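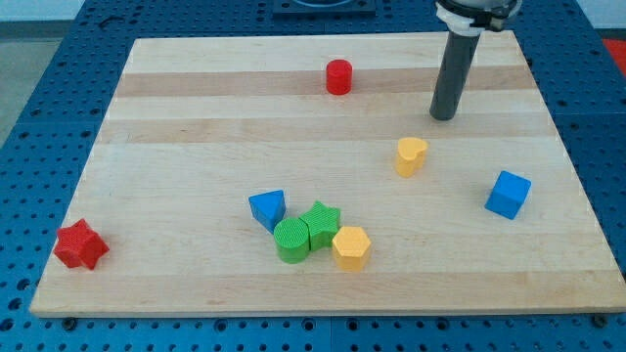 Fig. 1. Shape blocks on a striped maple board, week 3.

Reading time: 2 min

Okay, sorting! I love this week. Before you write a single activity plan, I want you to play with the blocks yourselves (yes, really, on the floor if you like). Start with color: red, blue, green, yellow. Then start over and go by shape, and watch what happens to the two stars, one red and one green. They split up the first time and end up together the second!

Children often get stuck right there, so give them time and don't jump in. For next class, read the Soltani chapter and bring me 300 words on a sorting game you'd try with a three-year-old.

Questions? See Pouran Asadi after class | © 2021 Plolari | Back to top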